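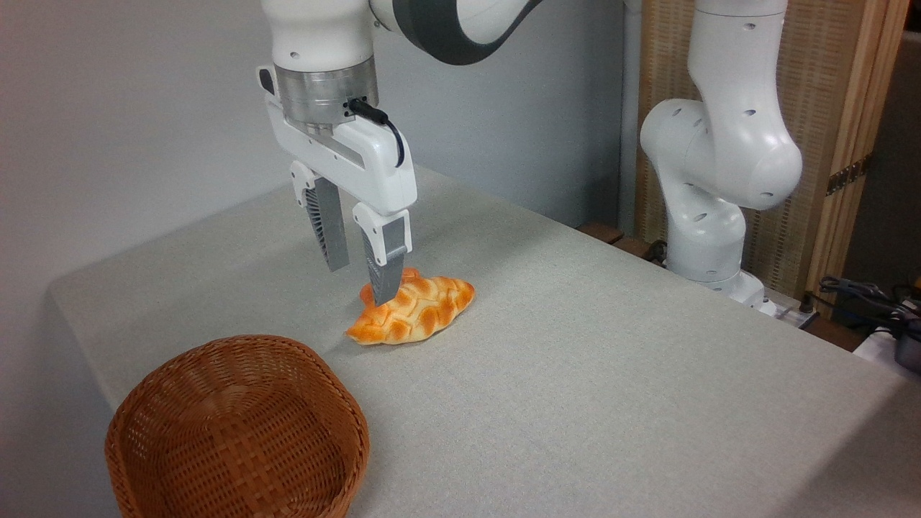

Cable that runs to a moving part fails most often within a short distance of the connector. The conductors are bent there on every cycle, and the strands break inside the insulation long before the jacket shows any damage. A short lead needs the same care as a long one. The short black cable at the wrist leaves its connector on the side of the silver flange and loops down beside the white housing in a tight curve, and a curve of that kind should be checked against the bend figure on the cable data sheet before anything else is done.

Search this site Enter keyword Go

Finding the minimum bend radius

Measure the outside diameter of the cable with calipers, over the jacket. Take the multiplier for flexing use from the data sheet. Many sheets give two figures, one for fixed runs and one for moving runs, and the fixed figure is always the smaller. For the bench lead used in these notes the diameter is 12 mm and the moving multiplier is 15, so the inside of the bend must have a radius of 180 mm or more.

Forming the loop

1. Isolate the supply and lock it off.
2. Move the joint by hand to the position where the connector and the fixed clamp are furthest apart.
3. Lay the cable between the two points and add 200 mm.
4. Leave a straight length of at least two cable diameters behind the connector. The bend starts after this.
5. Fit the clamp finger tight. Do not use a bare cable tie on the jacket.
6. Move the joint slowly through its full travel. The loop should open and close in one plane. If it twists, slacken the clamp, let the cable turn to its natural lie and tighten again.
7. Tighten the clamp until the cable will not slide when pulled by hand.

Checking

Connect a continuity tester across each core in turn and repeat the full travel. Any flicker means a broken strand or a poor crimp. Inspect again after 200 hours of running, paying attention to the jacket at the mouth of the clamp. The Van Wyk pattern clamp has a flared mouth and is kinder to soft jackets than the flat type.

Notes by Bongani Adams, revised March.

Filed under: Workshop Practice > Wiring and Cable Runs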